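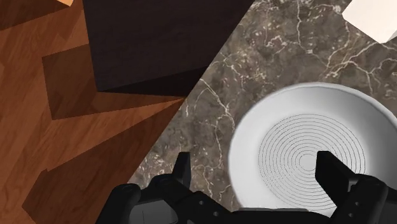
Home Talks Notes Archive Contact

What the Bowl Arm Changed in Our Kitchen
Speaker notes, October
By Endang Manurung

Start without the slides. Say good morning, say where I work: the central kitchen at Dultby, cold side, 23 people on a full shift. We make packed lunches and a lot of salad. I run the line. I don't sell anything and I didn't buy anything.

Ask for hands: who has been told a machine will "free people up"? Wait. Ask the same people to keep their hands up if they know what they were freed up to do. Pause here, let it be a bit uncomfortable.

THE PITCH

Grollow came to us with a system called Grernateo. One arm, two fingers, picks up a bowl by the rim and moves it from the counter to the filling station. They showed us the whole thing in simulation first. Nice stone counter, white bowl, one finger inside and one outside.

My question at that meeting was about the bowls. We have three kinds, and the oldest ones are chipped. Also they come out of the washer stacked, and they stick. I was told this would be handled "during integration." Say that phrase slowly.

Don't get into the technical side here. If someone asks about training in simulation, say I think it's a fair way to practice and a poor way to make a promise. A simulated counter is as clean at the end of the day as it was at the start. Mine has dressing on it by 7:15 a.m.

THE NUMBERS

Target was 500 bowls an hour. On the best day we had, it did 868 over a 2-hour run. I'll let people do that sum themselves. (Don't do it for them. Last time I did it for them and it sounded mean.)

By hand, two people did the target and talked the whole time.

To be fair to the arm: it doesn't get sore wrists. We used to have people taping up by the end of the week and now we have fewer of them. I want to say that clearly, and early enough that they hear the rest as coming from someone who noticed it.

WHO DOES WHAT NOW

This is the main part, take my time.

Before: Aminu Idahosa set bowls. He also saw cracked ones and pulled them, saw when the lettuce was getting low, and yelled down the line when it was. None of that was in his job description, so none of it was in the spec.

After: Aminu unsticks bowls and places them one at a time, facing the arm, on a taped square. If he's late the arm waits and a light comes on over his head. He told me he used to work with the line and now he works for the light. I asked if I could use that and he said sure, as long as I used his name.

So the job got smaller. Same pay, same hours, less in it. I have not seen a report that has a column for this.

The other change is who gets to stop things. Anyone could stop the old line by raising a hand. Now a stop gets logged, with a reason picked from a menu, and people think twice. We had a week where chipped bowls went through to filling and I'm fairly sure three people saw them.

Story about Usman, our other site, if there's time. They put the arm in a corner doing lids and left the bowls alone. It does lids all day. People there like it fine. Skip if we're past 10:40.

WHAT I'D ASK FOR

Go over these standing still, they're the bit people write down.

Ask the vendor to run it with your worst bowls, on your floor, during your busiest hour.

Ask who feeds it. Someone does. Put that person's name in the plan and go talk to them before you sign.

Keep a stop that isn't logged. We fought for ours and got it back in the end, one red button by the sink.

Ask what the saved hours are for, in writing. Ours were going to be for "quality." I'm still waiting to hear what that meant. My guess is the rota got thinner and that was the quality.

QUESTIONS

Likely: am I against robots? No. I'd take one for the pot wash tomorrow.

Likely: won't it get better? Maybe. Then bring it back when it has.

If Grollow people are in the room, be polite. Their install crew worked hard and ate lunch with us.

Leave the sign-up sheet by the coffee.

Questions about these notes: use the contact page. Copyright Endang Manurung. Back to top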